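Keep the Old Table

By Selina Schnyder

30 July 2018

The town of Skemard is replacing the tables in its public library. The old ones are solid wood and have been in the reading room for longer than most of the staff have been alive. The new ones come from a firm called Aigner and have a printed top, a steel frame and a ten-year guarantee. The library board voted for them in March. I think the vote was a mistake, and I think it is the same mistake a lot of households make every year.

The case for the new tables is easy to state. They cost $210 each. Sanding and refinishing an old one costs $225, according to the quote the board received from a local shop. On paper the new table wins by $15, and it arrives with no scratches. The board had both numbers in front of it and picked the lower one. I understand why. If you have to defend a budget in public, the lower number is the safe one.

But the two numbers do not buy the same thing. A refinished solid top can be refinished again. There is enough wood in those library tables to take many more sandings. A printed top can't be sanded at all. Once the surface is worn through at the edge, where people rest their forearms, the only repair is a new top, and in most cases the maker has changed the size by then. The guarantee runs for 10 years. I asked what happens in year 11 and was told that the tables would be "reassessed." I take that to mean thrown away.

I have some personal interest in this. My own kitchen table came from my aunt's house in Ponance. It was too long for my kitchen, so I paid to have 2 feet taken off it, which felt like vandalism for a week and then felt fine. Since then it has had paint on it, a burn from a pan, and one winter under a leaking window. Each time I have put it right with sandpaper and oil in an afternoon. I am not skilled. I learned from a library book, as it happens.

People tell me this is nostalgia, and that new furniture has made decent tables available to families who could never have bought them before. The second part is true. When I moved into my first apartment I bought a cheap table from Liltent, and I was glad to have it. It lasted through three moves, and the fourth one finished it when a leg bolt pulled out of the board. I don't look down on anyone who buys what they can pay for that month. My complaint is with the people who already own the better thing and pay money to be rid of it.

A library already owns its tables. So does the couple clearing out a parent's house, and so does the school with a basement full of desks. They aren't choosing between an expensive good table and a cheap one. The good table has been paid for, often by people who are dead. The choice is whether to spend a small amount looking after it or a slightly smaller amount on something with a fixed end date. We have become bad at seeing that choice, partly since the cost of repair comes as one visible bill and the cost of replacement is split up and handed to whoever is in charge later.

There is also the matter of what we think damage is. One member of the board described the old tables as "tired." I went and looked at them. They have ink stains, ring marks and a few initials. None of them wobbles. The joints are tight, and the drawers on the staff side still run. What tires people is the color, a dark brown stain that was popular when the tables were made and isn't popular now. That can be taken off. Under it, most of these tops are paler than anyone expects, and the grain has been hidden the whole time.

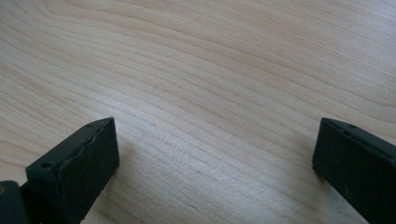

Pale wood grain with a smooth finish.

I would ask the board to do one thing before the delivery truck comes. Have a single table refinished and put it back in the reading room for a month. Leave it next to one of the Aigner tables. Let people sit at both and say which they would like to keep. If the public prefers the new one, I'll accept that and stop writing letters.

I would also ask where the old tables are going. The minutes of the meeting say "disposal," with no further detail. If that means a sale, I would like to know the price and the date, and I expect a number of my neighbors would too. If it means a dumpster, the board should say so in plain words and put the cost of the dumpster next to the $15 it believes it is saving on each table.

The order can still be changed. The supplier's terms, which are posted with the minutes, allow the town to reduce the quantity before delivery without a penalty. The next board meeting is open to the public and comments are taken at the start. I have put my name on the list to speak.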